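Katene moves small-parts bench to window side

5th September

Katene has moved its small-parts handling bench to the window side of its upper floor, the company said in a notice to tenants and suppliers. The bench had stood in an inner room since May. Daylight at the new position allows labels and caps to be checked without a lamp for most of the working day.

Work at the bench consists of picking up, turning and setting down light items by hand. Gloves are worn throughout. The knit type now in use is dark and matte, and reflects little light back onto white parts.
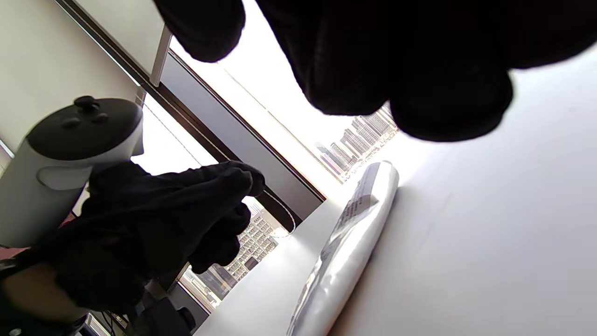
Table and surface

The table came from Nernent, which also supplied the two tables still in the inner room. Its top is kept clear between items, and one item is handled at a time. Katene has set a limit of 200 grams per item for the bench. Heavier goods stay with Barnine, which runs the packing floor one level down.

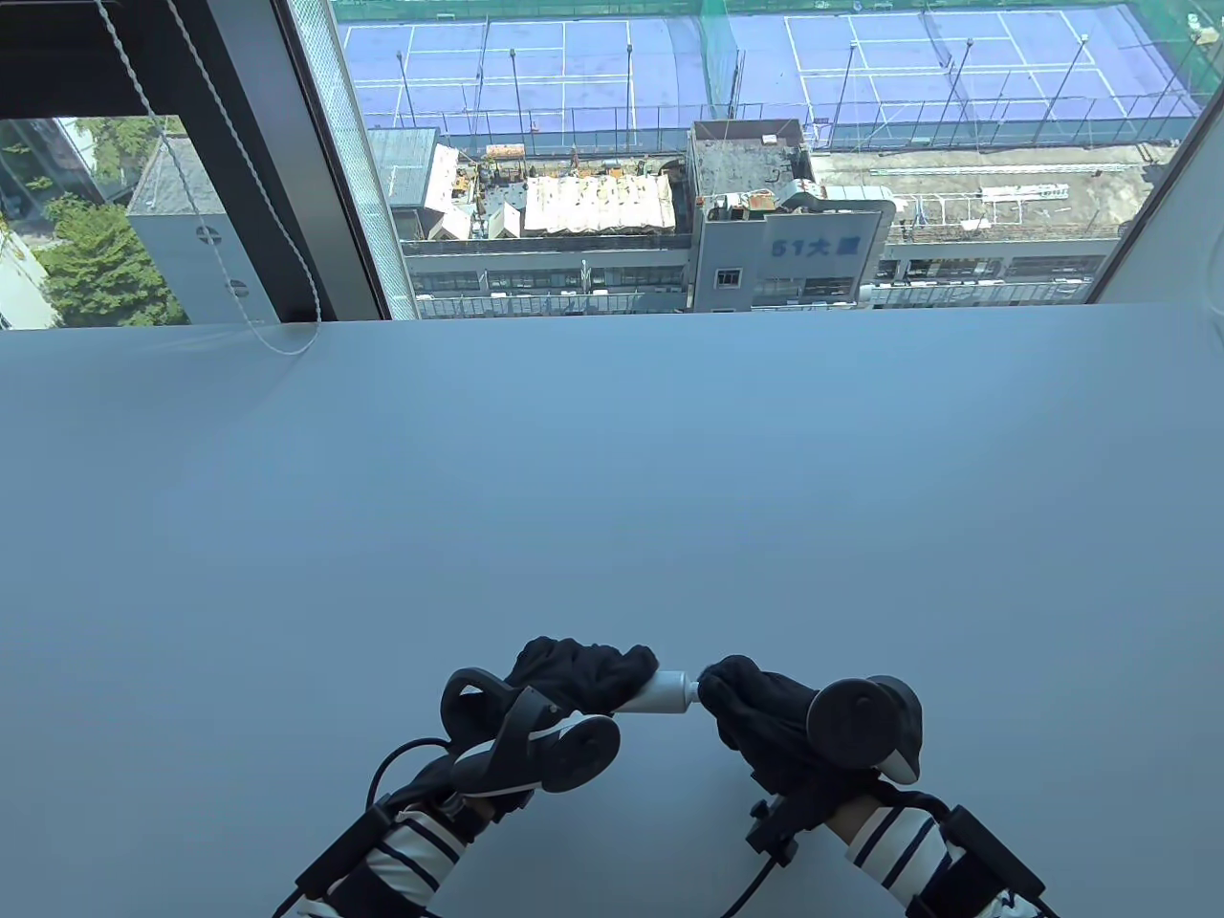
Handling rules were revised at the same time. The new sheet has 17 entries, down from 59, and covers grip, glare and glove fit. Small cylinders are to be held level, close above the table, with one hand at each end, as with the white one with the gray tip. Loose glove fabric is permitted if the fingers stay fully covered. The blind is to be kept rolled up in the morning and lowered when direct sun reaches the table.

Iment, which leases the adjoining rooms, will share the window side from next year. Its plans call for 3 more benches of the same height. Katene said delivery hours and the goods entrance are not affected by the move.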